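The arm is a quick learner. I am the problem

By lunchtime at Stuvamard I had been outperformed by a machine that had been shown the job for the first time that morning. To be fair to me, I was the one showing it.

The firm occupies the back half of a former piano warehouse, and its business is teaching robot arms to do things by having a person do them first, through the robot. The person sits at a desk with a handheld controller. The arm copies the hand. Everything the hand does gets recorded, including the parts the hand would prefer to forget, and a learning system called Tostora goes through the recordings afterwards and tries to work out what on earth the person was up to.

"People arrive thinking it will be like a video game," says Nikola Vasić, who runs the demonstrations. "Then they spend ten minutes trying to close their fingers on something and they get very quiet."

I lasted eight before I got quiet.

The task is picking blocks out of a bin. Put like that it sounds like something you would give a toddler while you answered the door. But a toddler has skin, and can feel when a block is about to slip. The operator has two camera views and a faint buzz in the controller, and the buzz means either that you have hold of the block or that you are leaning on the floor of the bin. Telling them apart is, I was assured, a matter of experience.

Then there is the question of which block to take. Vasić prefers to start with one that has some room about it, and leaves anything near a wall until later. He had never put this rule into words until a colleague asked why Tostora kept ignoring the corners. It had picked up his habit from the recordings and turned it into a policy. He had to go back and record a long run of awkward ones, wall blocks and corner blocks, going in at angles he plainly found distasteful.

That is the trouble with teaching by example. You pass on the whole of yourself. One former operator used to pause before every grasp, for no reason anyone could discover, and for a fortnight the robot paused too – a small, reverent stop above each block, like a man about to carve. They found it charming until they timed it.

The current set stands at 2,462 demonstrations, nearly all of them Vasić's. Clumsy ones are kept if they recover. A fumble followed by a decent second try is worth having, he says, because the robot is going to fumble as well and somebody ought to have shown it what comes next. A fumble followed by swearing and letting go of the controller is thrown out. I contributed two of those.

The customer for all this is Plorkis, which packs parts for other people's flat-pack furniture and would like fewer humans bent over bins. Its people have visited twice. On the second visit one of them asked whether the robot could be taught to go faster, and Vasić replied that it could certainly be taught by somebody faster.

He did let me have a last go before I left. I chose a block well away from the walls, came down slowly, felt the buzz and lifted. The controller told me I had it. The camera took a different view. Vasić leaned over, looked at the recording for a moment and asked, quite kindly, whether I would mind if they kept my name off it. 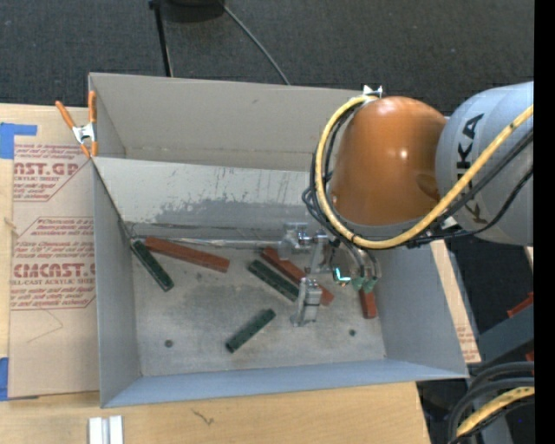
The bin at Stuvamard, with three reddish-brown blocks and three green ones scattered across its floor.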